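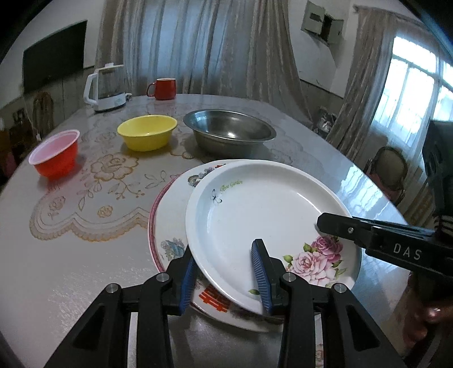 The Second Gasket

The car was an Irkis sedan, chassis 626, with the 2153 cc four and the original gearbox. Kiprono Ndung'u bought it in February from a barn outside Vurkinness. The odometer was disconnected. The engine turned by hand with the plugs out and would not turn with them in.

He pulled the head on the kitchen side of the garage, where the light was better, and laid the bolts in a piece of cardboard with holes punched in the order of removal. Number four cylinder had rust on the wall for the top half inch. The other three were clean. He soaked number four overnight, honed it, measured it at three depths, and wrote the readings on the door frame in pencil. The taper was within the book limit. The ring gap was at the limit.

The head went to a machine shop for surfacing. It came back flat, and he fitted it with a gasket from Prarkico, torqued in three passes.

The engine started on the second day of trying. It ran on four cylinders for six minutes and then on three.

Obadia Ogola came over that evening. He had owned two of these cars and had rebuilt this engine more times than he had owned it. He put his palm near the tailpipe, then pulled the plug leads one at a time with a pair of insulated pliers. Number four made no difference.

"Compression?"

"Low on four. Fine cold, low hot."

"What did the old gasket look like?"

Kiprono took it down from the nail where he had hung it. Obadia turned it over under the lamp. He ran his thumbnail along the fire ring of number four, where the metal had a second line pressed into it, a little outside the first.

"Somebody had two of these in there," he said.

"There was one."

"There was one when you opened it. Look at the line."

Kiprono looked at the line. It followed the ring at a constant distance for most of the circle and wandered near the water passage.

"Why would you put in two?"

"To drop the compression. Bad fuel, or a pinging engine and no money. Then somebody else came along, took one out, and used the other one again." Obadia hung the gasket back on the nail. "Check the block. You had the head done. Did you check the block?"

He had wiped the block with solvent and looked at it. He had not put a straightedge on it. He said so.

The head came off again on Saturday, which took two hours now that the bolts were clean. They laid the straightedge corner to corner. A .004 feeler slid under it between number four and the water passage, and at one spot so did the .006. The book allowed .003.
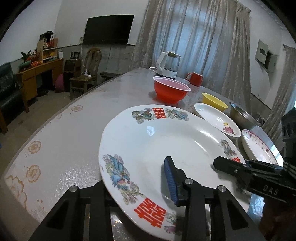

Dragon and phoenix rim, dining table.

The block could come out and go to the shop, or it could be filed in place. Obadia was for taking it out. Kiprono had 300 dollars left for the year and the shop wanted 233 for the deck alone, with the hot tank extra. He also did not own a hoist.

"I have a hoist," Obadia said.

"You lent it."

"I can get it back."

It took him nine days. One leg of it had been bent and straightened by someone who had not used a press. They loaded it with sandbags first and left it overnight. In the morning the hook had dropped an eighth of an inch, so they replaced the seal in the ram and did the test again. The second time it held.

With the engine out, Kiprono found the casting date behind the starter. He also found, on the flat beside it, two sets of initials stamped with a number punch kit that had no letters, so that the maker had used a 5 for an S and a 1 for an I. Obadia read them with his glasses pushed up.

"That's my brother," he said. "And that one is me."

Kiprono put down the rag.

"The gray one," Obadia said. "It was gray then. We ran it on anything. Whatever was in the drum." He measured something on the block that did not need measuring. "I bought both gaskets. He sold the car while I was away, and told me it had gone for scrap."

"Did you know when you saw the gasket?"

"I knew two gaskets. Lots of people did two gaskets."

The shop took .008 off the deck. Kiprono checked it on the bench himself, both diagonals, and could not get the .0015 under the straightedge anywhere. They cleaned the Kumsa carburetor while they waited for the new gasket, and Obadia reset the float height, which had been wrong by a sixteenth.

It ran on four. They let it warm up, shut it off, and took the compression hot. Number four was three pounds under its neighbor. Kiprono wrote it on the door frame below the taper readings.

Obadia asked whether he planned to paint it.

"I hadn't picked a color."

"It was a cheap gray," Obadia said. "It came off on your sleeves." He wound the gauge hose around his hand and put it back in the box.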